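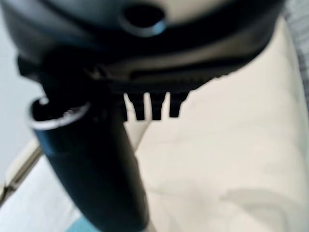
Anayeli Cuevas thinks eight years is too long to ask anyone to wait for final vows, and that the houses which still ask it are choosing to die out. She put this in a letter after my September column, and she put it well. A young person of 25 who enters today would be 33 before the community said a binding yes. In that time, she writes, the same person could have trained as a doctor, and the world needs contemplatives at least as much as it needs doctors.

Home Essays Letters Book Notes Archive Contact

The Long Wait Before Vows

I have a good deal of sympathy with the letter and I still disagree with it. The case for a shorter formation usually starts with the numbers, so I will start there too. The house at Kistelel had 100 residents when I first stayed there as a student. Most of the cells on the north side are now closed in winter to save on heating. The house at Hulamov went through the same decline, and its chapter voted to cut the period of training from eight years to two. Applications went up the next year. People who favor the change point to this, and they are right that it happened.

What interests me more is what the two years contain. At Hulamov a newcomer spends the first in classes - scripture, chant, the history of the order, some basic philosophy. The second is spent in the guest wing and the office, where help is badly needed. Both are useful. Neither one puts a person through the part of the life that most people leave over, when the classes are finished, the visitors have stopped asking interesting questions, and the same psalms come around again on a wet morning to be sung next to the same man who sings flat.

That period tends to come in the fourth or fifth year. I have heard this from people in four different traditions, Christian and Hindu and Buddhist, and they describe it in almost the same words. The early warmth goes. Prayer or meditation feels like sitting in a waiting room. Some leave then, and they are right to leave, and a good house helps them pack and finds them a place to stay. Others come through it and are much easier to live with afterward.

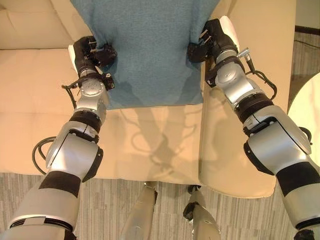
A two-year program moves the vows to a point before any of this has started. The person promises a lifetime while still living on the energy that brought them to the door. Then the dry years come, and by now leaving is a broken promise, with all the paperwork and shame that go with it. I don't think this is kinder to the young. I think it's easier for the community, which gets a full member sooner and can put a name on the roster.

Anayeli Cuevas makes a second point that deserves a real answer. She says that a long wait is a kind of power, and that old communities have abused it. Novices have been used as unpaid kitchen staff for years and then sent away with no reason given and no money. This is true. I knew a woman who was dismissed from a convent in her seventh year with a suitcase and a train ticket to Pudholm. She had no savings and no work history that an employer would recognize. Anyone defending long formation has to defend it with her in mind.

But the fault there was in how she was treated, and a shorter clock would only have meant that she was treated badly for less time. The ashram at Ugwu keeps the full eight years and does several things that I would like to see copied everywhere. Each novice has a yearly meeting with someone from outside the house. A small sum is set aside every month in the novice's own name, and it goes with them if they leave. If the elders decide against someone, they must say so in writing and give their grounds. None of this costs very much. The old rule of the ashram, which runs to 327 short verses, has a passage telling the head of the house to treat the one who departs as a guest who has stayed a long time, and they take it seriously.

There is also the question of what the public gets from these places, and here I will admit to a selfish interest. I am a layman. I go on retreat when I can afford the days off, and I go because I want to sit for a while near people who have been doing one thing for a very long time. A quick course can't produce that. When I bring a trouble to an old nun, I am not asking for anything she learned in class. She may say hardly anything at all. I would guess that most people who knock at those doors are after the same thing, whether they'd put it this way or not.

I would accept a compromise on some points. Someone who enters at 50, after raising a family or burying a husband, has already had a fair amount of training in patience, and it seems silly to start her at the bottom with the 20-year-olds. The house at Kistelel counts earlier years in a lay group toward the total, and that seems fair to me. Temporary vows, renewed a year at a time, give a person standing in the community without locking the gate behind them. I would be glad to see more of both.

I would keep the eight years, though. If that means a smaller house, then it will have to be a smaller house. The north side at Kistelel was empty once before, for most of a century, and the office was sung by a handful of people in the side chapel until others came.

Recent essays
Who Owns a Pilgrim Path?
Fasting When You Work Nights
The Trouble With Translated Chant
Letters: Should Retreats Be Free?
Reading the Desert Writers Slowly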